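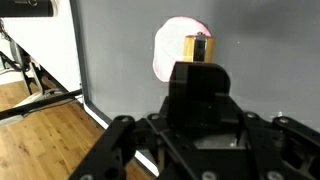 Pale disc with the pink edge, amber-gold cylinder in front of part of it

Fabric mat or hard board for soft clay?
Clalevley Modelling Forum > Tools and surfaces

kanokwan_w
Posts: 13
February 17, 2023

I've been working soft clay on a fabric mat since I got the table set up and I'm thinking of changing. The mat is dark grey with a raised black border and lighter stitching. I like that the clay doesn't slide when I push a tool into it. I don't like cleaning it. Little pale specks show up on the grey and a damp cloth just moves them.

The clay is the Elura soft in pink, the 200 g tub. I flatten it by hand and then work the narrow end with a wooden tool that has a metal tip.

What does everyone else use? I'd rather not spend much. More pictures when I've sorted them out.

Kanokwan Wongsuwan

tile_and_trowel
Posts: 651

Hard board, every time. I used a fabric mat for one winter and spent it picking fluff out of pale colours with tweezers. A glazed tile costs next to nothing and you can scrape it clean with an old card. If you need to turn the piece you turn the tile.

Also, is the clay air dry or the sort that stays soft? Makes a difference to what you can leave it on.

kanokwan_w

Stays soft. I put it back in the tub afterwards.

marshgate

I'd disagree with the tile. Soft clay grips a tile if you press it at all thin, and then you stretch the piece out of shape getting it up. You end up dusting the tile with cornflour and the cornflour gets in the clay. On fabric it peels off. Yes you get fluff, but less if you brush the mat first. Dry brush, short bristles, all in one direction.

tile_and_trowel

Cornflour isn't needed. Greaseproof paper on the tile. Peel the paper off the clay, not the clay off the paper.

marshgate

Then the paper slides about on the tile and you're holding it down with one hand.

tile_and_trowel

Masking tape at two corners. I've done it this way for years.

Waraporn P

Can we see the mat edge, Kanokwan? I had a Skallon mat with a raised border and I was forever catching my wrist on it. If it's that one I'd say swap it whatever you decide about fabric.

kanokwan_w

No label on it so I couldn't say. I've found one with an edge strip in it. I'll try for a better one of the mat later.

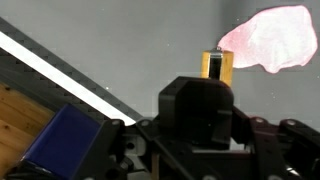
Grey surface and the dark bar with the white stripe, wood and the navy block in the lower corner

Waraporn P

Thanks. Mine was plain black all along the edge with no white, so I don't think I can help you there. What's the surface like to lean on?

kanokwan_w

Fine for an hour or so. A bit rough on the elbows after that.

oldpotlid

Whatever you put on top, look at what's underneath. Bare wood under a thin mat isn't ideal if you wet the mat to clean it. Mine left a mark on a pine bench that I never got out. Take the mat off, wash it in the sink, dry it flat and put it back the next day.

kanokwan_w

The big mat is on a white table, so not worried about that. Good to know for the wood though.

marshgate

Try a lint roller before you buy anything. Not the very sticky sort. Then wash it cold. A warm wash sets the oil from the clay into the fibres and it goes shiny in patches.

lenny_bramble

Going off topic but what is the wooden tool? I've been using a Husar needle and the handle is far too thin for me. I have to stop every few minutes.

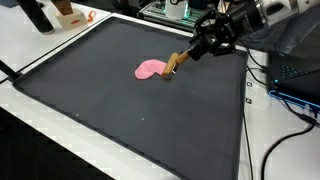 Pink clay on the grey mat, with the metal tip of the wooden tool at its narrow end

kanokwan_w

That one. No maker's name that I know of, it came in a mixed bundle for £9. Light wood with a small metal tip. Comfortable enough, but I'd like a longer tip for getting under thin bits.

lenny_bramble

Cheers. Looks like a better handle than mine.

tile_and_trowel

Looking at that last one, you've got a wide end and a narrow end and you're working right at the narrow end. On a hard surface you'd get a cleaner edge there. The tip would come down on something solid. On fabric it sinks in a touch and takes the clay with it.

marshgate

Or you'd blunt the tip on your tile.

tile_and_trowel

On clay that soft you're hardly pressing.

Waraporn P

I do both. Mat on the table, and a small acrylic sheet on top of the mat for anything with a thin end. The sheet doesn't move, as the fabric holds it, and it lifts off to wash. You lose the peel but you can use tile_and_trowel's paper for that. I cut mine down from an old picture frame.

Waraporn Phetsri

oldpotlid

Same here but with a bit of slate. Heavy — stays where it's put.

kanokwan_w

I like the sheet idea and I've got a frame I can take apart. I'll brush the mat, do the cold wash and try acrylic on top for the narrow pieces. If that's no good I'll get a tile.

Does the acrylic scratch with a metal tip?

Waraporn P

Yes, a bit. Mine is well over a year old and the scratches don't show in the clay unless you press it very thin. Turn it over when one side gets bad.

marshgate

Let us know how the wash goes. Keep it away from the radiator, the border on mine curled.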